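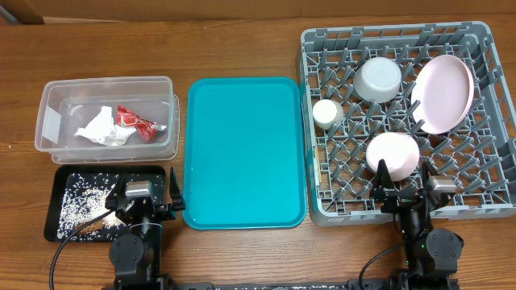 Clearing layout: trash bin, rice tray, turquoise tray and dish rack.

13 Jul 2018
By Kathleen Sheehan

Bernesgate Table Notes, version 2

README

Bernesgate Table Notes is a set of written records about small meal tables: what is on them, where each thing sits, and what is left to do before the table counts as cleared. It covers trays, dishes, cups, dish racks, food scraps, spills and trash. There are 3,813 records. Each record covers one table at one moment.

Dehua Tan wrote most of the item names and the first set of rules. I rewrote the rules for this version and merged in the Dogar records, which used to be a separate download. If you have the old Dogar folder, delete it. The record numbers overlap and you will end up with duplicates.

What is in the folder

records.csv has the main table, one row per record.
items.csv has the item names and their short definitions.
places.csv lists the surfaces and holders an item can be in or on.
changes.txt has the edits made after the merge.

All files are plain text in UTF-8. The separator is a comma, and any note that has a comma in it is in double quotes. Opening records.csv in a spreadsheet program can turn some of the record numbers into dates. Import the record column as text.

Columns in records.csv

record: the record number. Dogar records start with D, Hotus records start with H.
item: one name from items.csv.
place: where the item is. This can be the table itself or another item.
side: up, down, on edge, or unknown.
contents: empty, food, liquid, trash, mixed, or unknown.
state: a short free-text note. Often blank.
next: the next job for the item, if there is one. Stay, scrape, wipe, rack, bin, or blank.

A record with several items repeats the same record number on several lines. Sort on record and then on place if you want the things that belong together to come out next to each other.

Item names

The list has 21 names. We kept it short on purpose, and the color and material go in the note. A turquoise cafeteria tray and a black tray are both "tray." A plate is a plate whether it is pink or white. Version 1 had separate names for things like "soup bowl" and "cereal bowl," and the people doing the typing could not agree on them.

Dish is the name to use when a round, low piece could be either a plate or a bowl. Please do not go back and change dish to bowl only because there is liquid in it.

Cup covers mugs, tumblers and large plastic cups. Handles are not recorded.

Bin means any open container being used for trash at that moment. A clear storage container with a crumpled wrapper and a tissue in it is a bin. The same container with nothing in it is "container." This was argued over for a while and the rule stands. A paper label stuck on the outside of a container is part of the container and does not get its own line.

Rack means a dish rack with pegs or slats. Items standing or lying in it have place = rack. We do not record which slot.

Food scraps

Loose food gets one line for each kind of food on each surface, however much of it there is. Rice grains scattered over a black tray are one line: item = scrap, place = tray, state = "rice, scattered." If there is a smear or patch on the same tray, it gets a second line with item = mark. Do not guess what made the mark. "Brown mark, lower middle" is enough. The Dogar records have a lot of guesses such as "gravy?" and "soy sauce?" and we have been taking them out as we find them.

For scraps, next = scrape. For marks, next = wipe. A tray with both kinds of line on it is not ready for the rack until both lines are closed.

How dishes sit in the rack

Side matters most here. Bowls are usually down, and that is how the rack instructions ask for them. Plates are on edge. In the clearing layout there is a white bowl and a light pink bowl, both down, and a light pink plate tilted up against the pegs, entered as on edge. The small white cup is lying on its side. Enter that as on edge too, and write "on its side" in state. We do not have a separate value for it and will not add one in this version.

Anything in the rack is entered with next = blank. That only means no job is recorded. It does not mean the dish is clean, and these records should not be used to say so.

Trays

A tray with nothing on it is a full entry: item = tray, contents = empty, next = stay. Leaving out empty trays was the most common mistake in version 1. People typed in the dirty things and skipped the big flat thing in the middle of the table. If the large tray is there, it gets a line.

Tiny specks on a tray are not entered as scraps unless you can say what they are. Put "specks" in state and leave it at that.
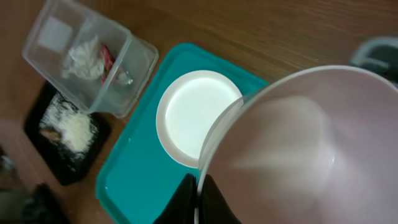
Bernesgate, February

Serving layouts were added to the set this month. They use the same columns as the clearing layouts, but the trays have something on them and the liquid rules come into play.

For a dish on a tray, the place is the tray, even though the tray is on the table. Give the nearest support only. The dish in the serving layout is round and white with a narrow rim, it sits on the teal tray, and it is filled almost to the rim with a white liquid that looks like milk. The lines for it read:

H, tray, table, up, mixed, "teal, few pale specks", stay
H, dish, tray, up, liquid, "white, opaque, near rim", stay
H, cup, held, unknown, unknown, "large, translucent, tilted over dish", blank

The record numbers are left off here to keep the lines short.

We write "white, opaque" and not "milk" because the note should stay with what the typist could see. If the kitchen sheet for the day names the drink, the name goes in changes.txt with the record number next to it.

Use place = held for anything off the table and not resting on another item. A tilted cup over a dish is held. Its contents are unknown unless the inside can be seen well enough to tell, and a cup that is tilted as if pouring is still not proof that there is anything in it. Dehua added this rule after we found records where the cup and the dish were both marked liquid with the same note copied across.

Fill level has 4 allowed notes: low, half, near rim, over. "Over" is for liquid that has gone past the rim onto another surface. When you use it, add a separate line for the spill, with item = mark and the surface as its place.

Known problems

Tray color is not consistent. The same kind of tray is entered as teal, turquoise, blue-green and once as "hospital green." Treat them as one group if color matters to you, or ignore the color.

Some Hotus records have the bin contents entered as a total ("trash") with no lines for the pieces. Newer ones list the wrapper and the paper separately. We have not gone back to fix the old ones.

The Bodix price labels that turn up in the notes of some D records are typing from the supply list. They have nothing to do with the tables and can be dropped.

Tissue and paper are hard to tell apart when crumpled. Both are accepted, and "paper or tissue" is fine too.

Not in the set

There are no weights, no volumes and no times. Nothing in the records tells you how long a table took to clear. There is also nothing about who ate what. Knives and stoves are left out, and so is anything that happens at the sink.

Fixes

Send corrections as a plain list of record numbers with the old line and the new line under each. Please do not send back a whole edited records.csv, as we can't merge it. Questions about item names go to Dehua Tan. Questions about the merge or a missing file go to me.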